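Folded paper leaflets from medicine boxes: keep or toss?

Posted in Paper & Filing, 4 October 2023

I am clearing a desk drawer and have a stack of package inserts, several in Chinese, from boxes I no longer have. Unfolded they are long narrow strips that won't stay flat in a binder. Is there a standard way to store them, and which part matters if I only keep some of it?

Tidano
Keep the whole leaflet as long as you have the medicine. Dosage and warnings come first. After that, keep the block with the company details.
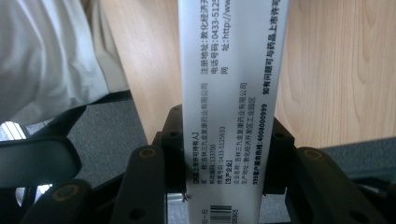

On Chinese inserts, 药品上市许可持有人 is the marketing authorization holder and 生产企业 is the manufacturer. The same company may be listed under both. A customer service line, 客户服务热线, may be printed near them.

For storage, refold on the original creases and use a small zip bag, one per product. Write the product name and expiration date on the bag. Medicine gone, leaflet goes in paper recycling.

Bedorton
I just scan mine at 300 dpi and throw them out.

Alcaraz
Scanning is fine, but 300 is marginal for dense characters. Go higher and check the smallest line before you recycle anything.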